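Why Did the Robot Stop?

Robots can do the same job again and again without getting tired. But robots can also go wrong. When a machine does not work the way it should, engineers call it a fault. Finding out what caused a fault is a big part of an engineer's job.

This page is about a fault that happened at a test kitchen in Sovdale. The robot there is a single arm that practices picking up things people keep in a kitchen. Its gripper has two fingers that open and close, a bit like your thumb and first finger.

What happened

One morning in May, the arm was moving small things from one spot on the counter to another. It had to do this 200 times. Jui-lin Ho was at the computer, watching the numbers the robot sent back.

On try 117, the fingers closed on a block and the arm began to lift. Then the arm stopped in the air. The fingers opened, and the block fell back on the counter. A red message on the computer said "grip signal lost."

The block was not broken and no one was hurt. Still, Jui-lin pressed the emergency stop button. This is a large button that cuts the power to the motors. The rule at Sovdale is that after any drop, the button is pressed first and questions are asked second.

A kitchen counter is a hard place for a robot to work. The things on it come in many shapes. A small wooden block has flat sides that are easy to hold, but a long rod can roll or turn when the fingers touch it. A tray has raised edges that the fingers can bump into on the way down. Drawers and boxes nearby leave less room for the arm to swing.
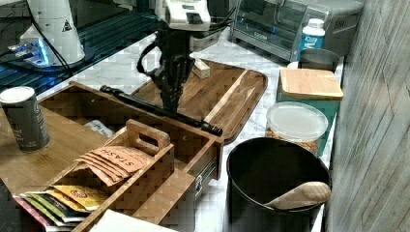
Looking for the cause

Anayeli Galindo repairs the robots at Sovdale. She began by checking the fingers. They opened and closed the right way, and the pads were not worn down.

Next she looked at the record of the arm's movements. A robot keeps a kind of diary, called a log, that says where each joint was and what each sensor felt. The log showed that the signal from the gripper had cut out for a very short time, less than the time it takes to blink. It had done this 12 times that morning. Most of the time the fingers were empty, so nothing fell.

Every one of the 12 cuts came when the wrist was turned far to one side. That was a good clue. Anayeli turned the wrist slowly by hand, with the power off, and watched the cable that runs to the gripper. At the end of the turn the cable was pulled tight. Inside its rubber cover, one thin wire had cracked.

Why a wire cracks

Try bending a paper clip back and forth. It bends easily at first, but after a while it snaps. This is called metal fatigue. The wires in a robot's cables bend each time the arm moves. If a cable is too short or is clipped in the wrong place, all the bending happens at one point, and the wire there wears out early.

Fixing it

Anayeli put in a new cable and left a wider loop at the wrist, so that it could bend gently. Jui-lin changed the program too. Now, if the grip signal is lost, the arm stops and the fingers stay closed until a person comes to look.

Then they ran the test another 100 times with the wrist turned all the way. The signal did not cut out.

Words to know

Fault – a problem that keeps a machine from working as it should.
Gripper – the part of a robot arm that holds things.
Log – a record a machine keeps of what it does.
Metal fatigue – damage to metal from being bent many times.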